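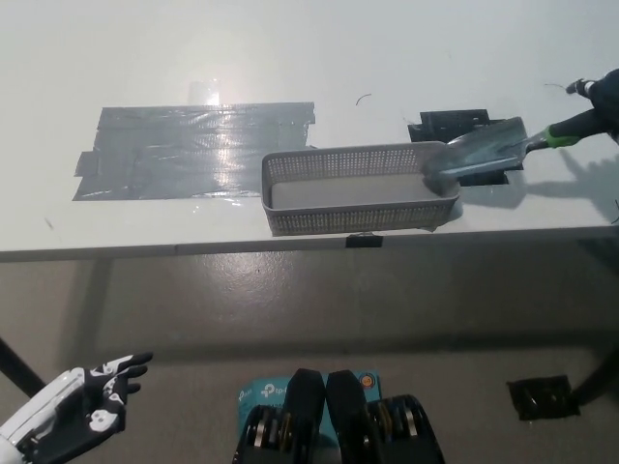
By the Clarkitz help desk
6 min read

Most stores that move to Jaltero already have a weekly sales sheet somebody built by hand. It works until the buyer wants the same numbers by supplier and the store manager wants them by shelf. The steps in this tutorial set up one sell-through report that both can use. You need an editor login and a sales export from your register system.

Before you start

Export at least 52 weeks of sales. Jaltero will accept less, but the year-over-year column stays blank for any week without a match. Save the export as CSV. The columns it looks for are item code, store code, week ending, units sold, units received and net sales. Extra columns are ignored.

Check the item codes before you load anything. Spreadsheets like to strip leading zeros, so 003980 turns into 3980 and no longer matches the item master. Format the column as text, then save again.

Step 1. Load the file

Go to Data, then Sources, and choose Add file. Pick your CSV and set the type to Weekly sales. The preview shows the first 20 rows. Look at the week ending column in the preview and make sure the day and month are the right way around. If they are swapped, change the date setting on the right and the preview will refresh.

Click Load. A year of data for a small chain usually finishes while you wait. The status changes from Queued to Ready.

Step 2. Match your suppliers

Open the Suppliers tab. Names that Jaltero recognizes are filled in. The rest are listed under Unmatched. The same supplier often shows up more than once with different spelling. In our test account we had Wuyts, WUYTS and Wuyts Housewares, all the same vendor. Select all the versions, click Merge and type the name you want on the report.

Merging doesn't change your source file. You can undo it from the same tab.

Step 3. Build the report

Go to Reports, then New, and choose Blank table. Drag Supplier and then Item into Rows. Drag Week ending into Columns. In Values, add Units sold and Sell-through.

Sell-through is units sold divided by units received for the period shown. If you receive stock once a month, the weekly figure will jump all over the place, so set the period to Rolling four weeks. The setting is under the small arrow next to the field name. 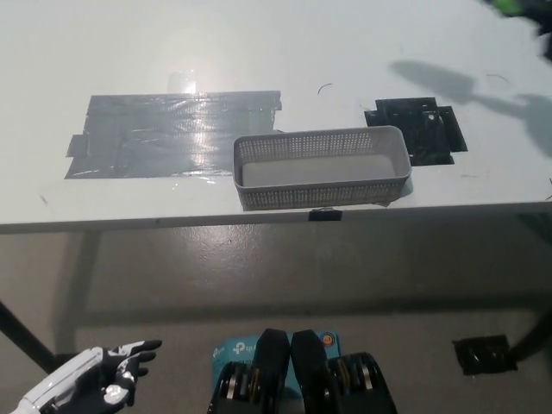 Gray plastic basket, perforated sides.

Step 4. Add a low sell-through flag

Click the Sell-through field and choose Rules. Set the rule to Less than 20 percent and pick a color. Leave out items that have been on the shelf for under 60 days - new lines need time, and flagging them fills the report with rows you will skip anyway. The setting is called Minimum age.

Step 5. Save two views

Click Save view and name it Buyer. Now move Store above Supplier in Rows, click Save view again and name it Store. Both views read from the same report, so a change to the rule in one shows up in the other. Filters are different. They belong to the view.

Step 6. Schedule the email

Open Share and choose Schedule. Pick a day after your sales week has closed and loaded. We use Wednesday morning, which leaves time for late store files. Choose PDF for people who only read the numbers and CSV for anyone who sorts them. Each person gets only the stores they have access to, even if the view shows more.

If something looks wrong

Sell-through is over 100 percent: the store sold stock received before the period started. Use a longer period.

An item is missing: check the code in the item master, then look in Rejected rows on the source page.

Totals differ from the register: net sales leaves out tax and returns. Some registers, Melora among them in our setup, put returns in a separate export. Load it as type Returns and refresh the report.

Comments (3)

dpk_retail
The leading zeros got me. Reloaded with the column as text and everything matched.

Stockroom2
Can the flag go by category instead of one number for the whole report? Our seasonal stuff needs a different cutoff.

Clarkitz help desk
Yes, open Rules and choose Add condition, then pick Category. The first rule that matches is the one used, so put the seasonal one on top.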